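Repainting the hall before the in-laws come, gray or no gray?
9th April, posted by Parveen Dewan

ok so. narrow hall, one window at the far end, currently builder beige. I want a dark slate gray. husband wants white. budget is $650 for everything incl. brushes. talk me into it or out of it
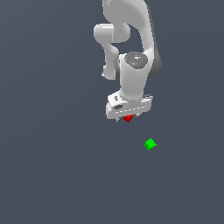
LOKAU, 9th — answering from the shop on my lunch. Dark is fine in a hall, you only walk thru it. Prime first. Two coats, maybe three over beige. Don't buy the cheap roller covers, they shed.

— ashraful_j

iresha_s wrote:
Disagree. Did mine dark in October and had it back to cream before spring. Felt like a closet. One window isn't enough, sorry.

ashraful_j wrote:
what bulbs did you have tho? If they were the yellow ones no wonder

iresha_s wrote:
Same bulbs as now. It's the hall — not the bulbs.

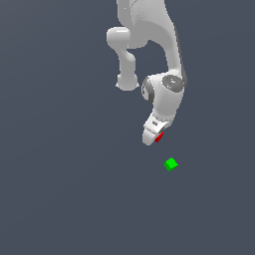

Do I need to sand the old paint first?
Only if it's glossy. Flat beige just needs a wash with dish soap and a full day to dry.

— ashraful_j

Parveen Dewan wrote:
it's flat I think. scrubbed a bit by the light switch and it came off on the rag lol. what about the trim

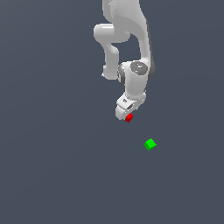 Trim is where people mess this up. Everybody picks the wall color and then leaves the old yellowish trim, and it looks dirty by comparison. Go matte white, like that arm against the slate gray in the last pic, same kind of contrast. Soft, no shine. I paid $49 for a gallon and had plenty left over for teh doors.

— daiane_ev

iresha_s wrote:
Matte on trim?? You'll be wiping fingerprints forever. Satin.

daiane_ev wrote:
no kids here, no fingerprints. but ok fair, satin on the doors

Parveen Dewan wrote:
two kids and a dog. satin then. getting a sample pot saturday, will do a patch by the window and one at the dark end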